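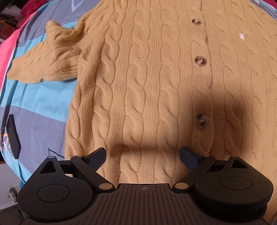

A hand-held gripper with its jaws open over a cable-knit cardigan.

Torer has changed how it looks after the hand-held grippers its crews use to record clothes handling in homes around Jasstead. Finger pads are now checked after every 43 recordings. The old interval was 86.
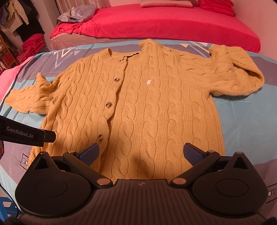

The cardigan spread front side up on the bed, with the gripper's textured pads set wide apart.

Technician Horațiu Mocanu said knitwear fiber builds up in the pad texture and the jaws start to slip on buttons and cuffs. Crews brush the pads, wipe the lens and work the jaws through their full travel before starting again. Worn pads are swapped for new ones from Plastano.
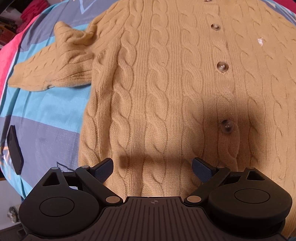

Dark blue pads on the two fingers, with a pivot pin at each joint.

Pivot pins are checked for play at the Pryor workshop, which serviced 151 units through November. Mocanu said the new schedule will reach the remaining crews next month.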